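Gisari kitchen - the gallery
Posted Nov 9, 2022

People keep asking how the shared kitchen at Gisari works, usually in the tone of voice reserved for asking how a marriage works. So this page is a tour of sorts, starting at the door and ending, as most things in a kitchen do, with the rubbish. The building has 60 desks, three fridges and a single sink, and you can probably see the difficulty already.

Some background first. We moved in one June with a box of mugs and high hopes. The previous tenants, a lighting firm called Joketti, left us the shelving, a quantity of takeaway menus and a tin opener that only works if you're left-handed. The menus went. The tin opener is still in the drawer and has its admirers.

The fridges

Top shelf for milk, middle for lunches, bottom for the things people bought in a burst of good intentions. Kale lives there. It isn't always the same kale, but it would be hard to prove it.

Labels are encouraged. A name will do, though we've had initials, star signs and, for one memorable yoghurt, a short threat. Anything with no label by the end of the week is public property, and anything with fur on it is public property sooner.

The kettle

Cluro make it, and it boils beautifully and whistles at a pitch that clears the room. We replaced it once with a silent one. People stood beside it for ages, unsure whether anything was going on, and after a fortnight the Cluro came back out of the cupboard. Please don't fill it past the line. The line is hard to see, I'll grant you - look for the chip in the handle and stop a bit below that.

The mug shelf

A census was held last winter and it was too depressing to repeat. All the nice ones vanish to desks and come home in June with something growing in them. What remains is a set of promotional mugs for conferences that none of us went to, and one very small cup which everybody assumes is for somebody else.

The spice rack

Four jars of paprika, at three stages of fading. No salt. There has never been salt. People bring it in, set it down and turn round, and it has gone wherever the teaspoons go.

The cupboard under the worktop

Bin bags, dishwasher tablets (we have no dishwasher) and a roll of foil with 20 metres promised on the box and a strip the size of a bus ticket left on the tube. Someone has put the empty box back neatly. I find this more annoying than if they'd thrown it on the floor.

The noticeboard

Takeaway numbers, a lost glove and the bin rota. The longest-serving notice asks whoever borrowed the number 1527 locker key to return it. We've never had that many lockers. The glove and the notice have been up there so long that I think of them as a couple.

The fruit delivery

El Sherbiny, the grocer on the corner, brings a crate over in the mornings and it's the best thing about the whole arrangement. The pears are excellent. The clementines last until elevenses if you're lucky. The soft fruit comes wrapped as though it were being posted to the moon, and by lunch all that wrapping needs a home.

The afternoon snack run

Somebody goes out for one sensible thing and comes back with a carrier bag full. I've been that somebody. By four o'clock the crisps have been passed round, the sweets have been called "just a small one" by at least half the room, and the packets have started drifting in the direction of the sink.

The sort

After that comes the bit visitors never ask about. Everything gets tipped out on the steel worktop and gone through before it's allowed near a bin: wrappers, tissue, fruit nets, the lot. It was meant to take a minute. It takes longer, mostly on account of the debates. A plastic bottle is easy enough, but wait until you've heard two grown adults argue over a crisp packet that is shiny on one side.

The house rules, such as they are: bottles get emptied before they go in recycling. Tissue is rubbish, however lightly you feel you used it. Foam nets go in general waste, unless you're the person who keeps taking them home for craft purposes, in which case do carry on. If you can't decide, put it in general waste and feel bad for a moment.

And wipe the worktop when you're done. The sponge is on the ledge behind the sink, where it has been all along, and the steel wool is for pans and must be kept well away from anything with a shine you'd like to keep.
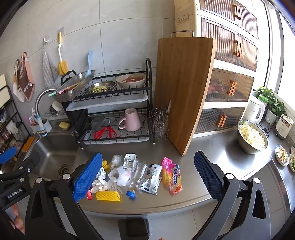
Next on the wish list is a second bin with a lid that stays up by itself, and after that a bigger drying rack. Salt, if anyone's passing a shop.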